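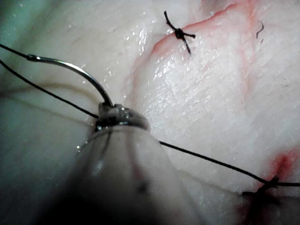 Curved needle held at the jaw tip, with two tied knots on the tissue.

The fault that stopped suturing trials at the Gramton lab in November lasted under a second and left nothing in the error log. Sigrún Toft, who runs instrument control there, found it in the joint torque traces the next morning.

"The jaw opened while the thread was under load," she said. "The controller had commanded closed and believed it was closed. Grip force went to zero and the needle swung free."

The trials use the Addale controller to place interrupted stitches in bench tissue. The slip came during the second throw of a knot, with both arms moving. An operator hit the stop and the arms held position.

Toft traced the fault to the jaw drive cable. It had stretched 2 mm over its service life, enough to put the encoder reading and the true jaw angle out of step. The homing routine, written by Bence Bognár, checked for end stops but did not check cable tension.

"I assumed the tensioner would take up any slack," Bognár said. "It does at rest. Under a sideways pull from the suture, it doesn't."

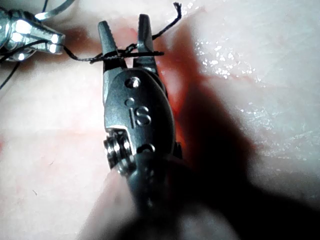
Suture wrapped around the grasper jaws, with a second instrument at upper left.

The lab had been replacing cables on a calendar basis. Bognár pulled the usage records and found that the failed instrument had logged over 3000 jaw cycles, most of them in knot tying. Instruments used mainly for retraction had far fewer and showed no measurable stretch.

Replacement is now set by cycle count. The controller also runs a squeeze test before each session, closing the jaws on a Gromov load cell and comparing motor current with measured force. A mismatch of 20 per cent locks out the arm.

Toft classed the event as Major under the lab's own scheme, although the tissue was not damaged. "A free needle is a Major. I don't grade on where it ended up."

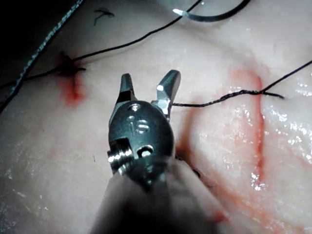
Could the fault have been caught while the arm was running?

Motor current dropped before the jaw opened, so a live threshold would probably have flagged it. Bognár has one in test, but it still trips falsely when the thread goes slack between throws.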